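Lullen cell – setup and upkeep notes
Last updated April 9, 2019

This folder holds the settings and service log for the two-arm garment cell at Porkamitz. Recordings made in the cell are kept separately, under Clukovis.

Contents
arms.cfg – joint limits and home positions, left and right
cams.cfg – wrist camera settings
service.csv – 1159 entries, one per job
panels.txt – notes on the patterned wall panels

Start-up
Power the rail first, then the arms, left before right. Home both arms with the floor clear. Let them idle for 10 minutes before loading clothes.

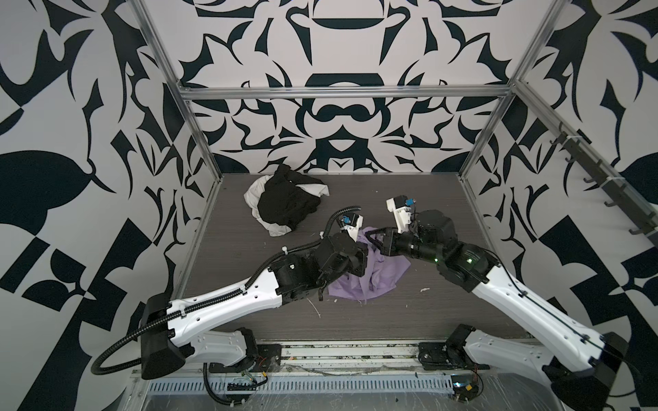 Cable ties on the left forearm get checked at every service. Leave enough slack at the elbow for a full fold, and replace any tie that has slid along the link. Sweep the floor panel and the rail between batches – lint and thread end up in both. Wipe the gripper fingers with a dry cloth only.

Every 2000 cycles, check the base bolts and redo the wrist camera calibration. It takes almost 10 minutes if the brackets haven't moved. If one has, tighten it and start over.

Known problems
Entries before the Grabner controller swap use the old joint names.
The right wrist drifts after a hard stop. Re-home it.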